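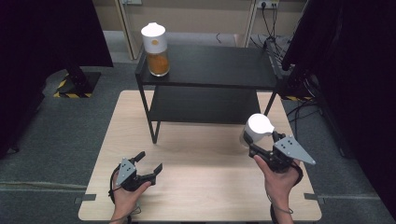
Need some help with a records request to the town of Wakdale, because the clerk's office and I are going in circles. Back in January the council voted to let the interim manager sign contracts under a certain amount without bringing them to a meeting. Fine, whatever. Now there's a consulting deal with a firm called Pugh that I never saw on any agenda. I've been doing my paperwork at the little table with the black two-tier shelf on it, bottom shelf empty, that's where the town's answers were supposed to go, lol. What I have so far is one email saying the request is "too broad" and an estimate of $146 for staff time. I asked for all emails between the manager and Pugh plus the contract and invoices. Can they charge that much before showing me anything? And can a manager sign something like this without a vote? Meeting is coming up at 6:30 pm and I'd like to have somthing in hand by then.

Sinell

Boonsong Hemmin
Used to cover town hall for a small weekly, not a lawyer. Depends on your state but a few things.

Split the request. Ask for the contract and the invoices only, in a separate letter. Those are a couple of documents in a folder, there's not much staff time to bill. Leave the emails for a second request with dates on it, say the start of the year through the vote, and name the people. "All emails" is what gets you the too broad answer every time.

Ask for the fee in writing, broken down by hour and by whose hour. We once got quoted for 600 pages, asked to come in and look at them instead of getting copies, and the bill went to zero. Not every place allows that but ask.

On the signing part, get the resolution from January. The actual text, not the minutes. Minutes will say "motion carried" and thats it. You want the dollar limit and whether it's per contract or per vendor. If it's per contract look for two or three smaller ones to the same firm. Also check if the budget has a line for it, a manager can have authority to sign and still not have money appropriated.

If you don't have it before the meeting, sign up for public comment and ask for it out loud. Goes in the record. You usually get three minutes so write it down first.

Stada
They do whatever they want in these towns. Ours spent a year on a manager search, paid the old one to leave, then paid a firm to find the new one. Good luck getting emails. I'd call your council member at home. Mine picks up after supper, got me a copy of a lease the same week. Also 200 signatures gets you on the agenda here, don't know about Wakdale, check your charter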